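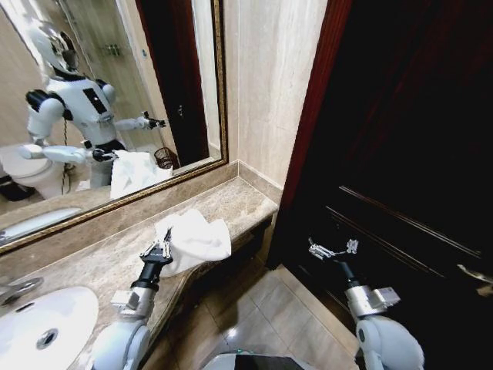 Figure 2. White towel on a marble countertop.

4.2 Does in-house training keep room attendants in post?

The Plurnasau survey covered 362 room attendants, of whom 200 had finished a company training course. Trade reports have often quoted it as proof that training cuts staff turnover. We doubt that it shows any such thing. Staff were offered the course only after their trial period, and by then many of those likely to leave had already gone. The two groups were never alike.

Ung's later study at Csonka hotels tried to deal with this by comparing attendants with the same length of service. The gap in leaving rates shrank a good deal.

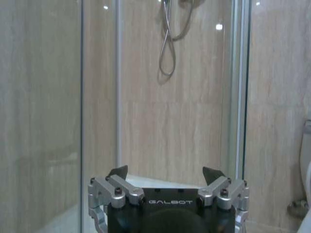 Even the smaller gap should be read with care. Attendants who took the course also moved up a pay grade, and the study has no trained group on the old rate. Pay alone might explain the result. The Prirkach data, which we asked for in June, would help to settle the point, but they record only the date of leaving and say nothing of wages. We therefore leave them out of Table 3.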